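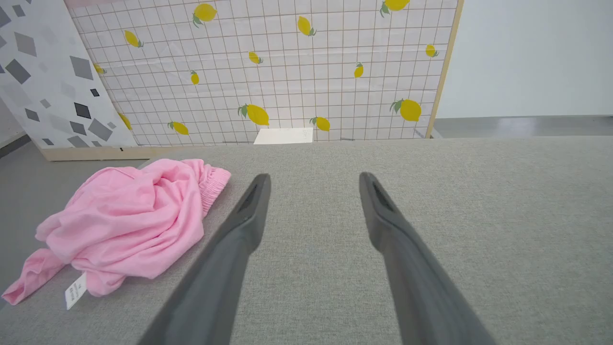

The Pink Pile and Other Laundry News

So I finally got the pink cotton things out of the basket, and I have feelings about the elastic. You know the kind of waistband that's gathered all the way around, so it ruffles up no matter what you do? Cute on, a pain to fold. I've been tossing mine in a heap for months and calling it put away.

My friend Merle Fairweather folds everything into little packets that stand up by themselves in the drawer. I asked her to show me when she came by, and she made me start over three times (she was nice about it, mostly). What I wrote on the back of an envelope:

Shake it out first and give the waistband a good tug on both sides. Fold in half the long way, so the legs or whatever you've got line up. Tuck in the pointy bit at the seat so you have a straight edge. Then bring the bottom up to just under the elastic, and fold in thirds from there. The waistband goes on the outside, last, and it sort of holds the whole thing together.

Mine still look a bit like dinner rolls. Merle's look like a store display!

I also love having a soft gray surface to fold on, way better than the slick kitchen counter, where everything slides off toward the toaster. And the lemons! I can't be grumpy about laundry with lemons in front of me. The thin little grid lines behind them are handy too, I keep trying to square my edges up by eye against them. Does it help? Maybe a tiny bit.

Care labels, though. I used to snip them all off because they scratch, and then in March I shrank a sweater I really liked and had no clue what I'd done wrong. Now they stay put until I've read them, and I write down anything fussy in the notebook by the washer. The print is so small. I need my glasses for it, and my glasses are always upstairs.

Next up is the sock drawer. I got 33 pairs matched last night before I gave up and made popcorn, and there's a whole bag of singles left. If you have a trick for the fuzzy ones that won't stay rolled, please leave it in the comments. I'm going to go find my glasses.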